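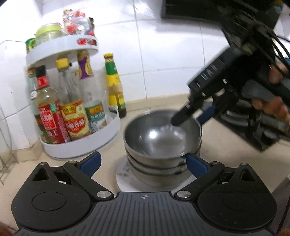

Bowl stack, kitchen setup. One gripper on the stack, second one coming in from the right.

ekska-bowls: rig notes and data card

Hand-held gripper pair, kitchen counter, nested steel bowls. Mostly a README for whoever has to set the rig up or fix it next, the data part is short and at the bottom. Last edited Saturday, December 21, 2024.

What's in the kit

2 grippers, left and right, same build
black cables for the right unit, plus spares
blue finger pads, one spare set per gripper
small screwdriver, hex keys, lint-free wipes
Plundent charger brick (keep it off the counter)

Left and right are not swapped between sessions. If you swap them, redo the zero on both.

Setup

1. Wipe pads first, then the lens. Never the same wipe.
2. Power up with fingers open. Closed at power up gives a bad zero and you won't notice until the width plot goes negative.
3. Squeeze fully, release fully, five times. Listen. Clicking = pivot screw backing out, see below.
4. Run kushwaha-check. Wants both streams and both width encoders. If it hangs on the second stream, reseat the cable at the gripper end, then at the hub.
5. Close on the gauge block and look at the reported width. Off by more than 1 mm, recalibrate.
6. Route the cables up and back over the forearm before picking anything up. A cable hanging in front of the fingers ruins the take.

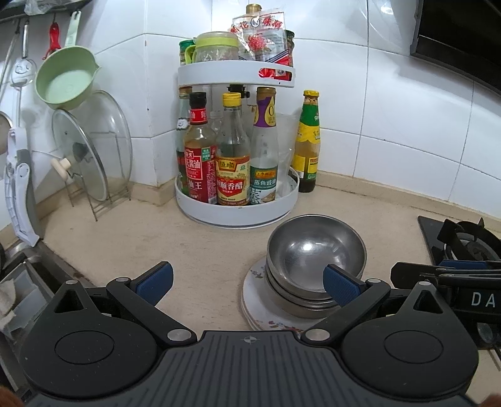 Fingers open, right pad just in front of the bowls. Silver pivot screws on the arms are the ones to check.

Pivot screws

They work loose. Every session, before and after. Snug, then a quarter turn, no more; too tight and the linkage drags and one finger lags the other. Threadlock only on the outer ones. We tried it on all of them in March and had to heat the thing to get a pad off.

If a finger sags with the trigger released: return spring, not the screw. Spares in the bag marked Bamel.

Pads

Fine crosshatch wears down fastest at the tip. Steel bowls are hard on them, the rims more than the walls. Change pads every 1,000 grasps or when the pattern is gone at the tip, whichever comes frist. Always both on the same gripper. Log it.

Cleaning: damp wipe, air dry. No alcohol, it glazes the rubber. Oil on the pads means stop and clean, don't "finish the take." 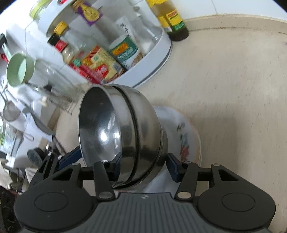
Photo: Ekska, kitchen rig. CC BY 4.0

Tipping and two-gripper grasps

Side loads are what kills the linkage. With the bowls over on their side, keep a pad from each gripper on the steel and move both hands together. Don't twist with one. If you feel the arm flex, let go and redo it.

Polished steel throws glare back at the lens. Exposure is locked in the config, leave it locked.

Data

23 episodes, both grippers synced
video, gripper width, pose, timestamps
one folder per episode, calib.json inside each

Known problems

Width drifts low late in long sessions. Re-zero at every break.
Pose drops out now and then facing plain white tile. Dropouts are flagged in the pose file, not filled in.
Older calib files have left/right keys reversed, the loader handels it.
Pad log has gaps before the December edit.

To do

strain relief at the gripper end of the cables
proper case for the spare pads
kushwaha-check should fail loudly on a bad zero, right now it only warns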